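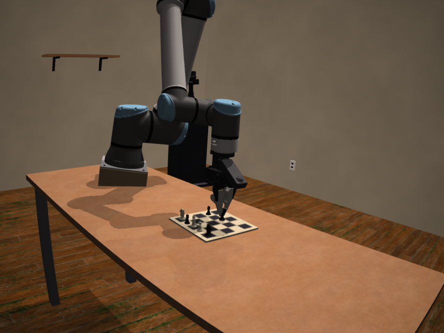

A small chessboard on a long table.

Section 4: Setting up your Rumel chess clock for play
May | By Glória Mendes
Print this page | E-mail this page

You've unpacked the clock, put the batteries in and heard the little rising chirp – lovely! Now for the good part. This section takes you from a blank display to a game in progress, and after a couple of goes you'll be doing the whole thing while your opponent is still hunting for the other bishop.

Setting the board

1. Turn the board so that each player has a light square in the right-hand corner.
2. Put the rooks in the corners, then knights, then bishops. The queens go on their own colour (white queen on a light square, black queen on a dark one) and the kings take the squares left over. Pawns fill the row in front.
3. Leave a gap beside the board wide enough for the clock and a relaxed hand.

Note: On a long table you can fit several boards in a row. Point all the clocks the same way, so that anyone walking past can read every display from one side.

Placing the clock

4. Agree which side the clock stands on. The usual custom is that Black chooses, though plenty of clubs have their own rule and the clock is happy either way.
5. Stand the clock level with the middle of the board, display facing the players.
6. Check the rocker on top. White's side should be up and Black's side down before the game begins. When Black presses start, White's time begins to run.
7. Press down gently on both front corners. If the clock wobbles, turn the rear left foot clockwise until it sits firm.

Caution: Don't stand the clock on a folded cloth or a scoresheet pad. The speaker is underneath and you'll lose the warning beeps.

Choosing a time setting

The clock has lots of ready-made settings, and trying them out is half the fun. Every setting has its own number, printed on the card under the base.

8. Hold MODE until the setting number flashes.
9. Use + and - to move through the numbers. Holding either button makes them run faster.
10. Press OK. The starting time for each player appears, white on the left.
11. If the sides are the wrong way round, press SWAP once.

Settings you'll probably use most:

80 – Long game, 90 minutes each, no added time.
90 – Long game, 90 minutes each, with 30 seconds added for every move.
91 – Your own setting (see below).

Setting 90 is a joy for evening matches. You always have a bit of time to think, even in a messy endgame, and there's far less banging of pieces in the last few minutes. If you're playing at home with someone who likes a long think, start with this one.

Making your own setting

12. Go to setting 91 and press OK. The hours digit for White flashes.
13. Set each digit with + and -, pressing OK to move along. Black's time follows in the same way.
14. After the last digit the clock asks for added time. Leave this at zero for a plain countdown.
15. Press OK twice to save. You'll hear two short beeps.

The two players' times don't have to match, and this is where the clock really comes into its own. Give a beginner 30 minutes and yourself five, and you'll both have a proper game on your hands. Bastian Diekmann, who tested the first batch for us, played his daughter this way all winter and lost a great deal more than he expected to.

Note: Your own setting is kept when the clock is switched off, and also for a short while with the batteries out. Have the new ones ready before you open the cover.

Starting, pausing and putting things right

16. Press the round button in the middle to start. The side to move shows a small pawn under its time.
17. Press the same button to pause. Both displays blink slowly.
18. To correct a time while paused, hold OK until a digit flashes, then change it as in step 13.
19. To go back to the beginning of the same setting, switch off and on again.

Caution: Use the same hand for the clock as for the piece, and press the rocker with a finger. It needs only a light touch. A fist will wear the hinge, and replacement hinges are not covered by the guarantee.

The move counter

Press OK during play to see the number of moves made. It goes back to the time by itself after a few seconds, and nothing you do here can upset the game. The clock also keeps a running total of moves for its whole life, shown when you hold OK while switching on. Shigeru Mizuno's passed 2,000 in the first month, and we'd love to hear from anyone who gets there faster.

If the display stays blank

Check that both batteries point the same way as the marks inside the cover, then wipe the contacts with a dry cloth. If the pawn symbol shows but the figures are faint, the batteries are nearly flat – you can finish your game, but change them before the next one.

For boards that count the moves for you, go to Section 5, Connecting the lead.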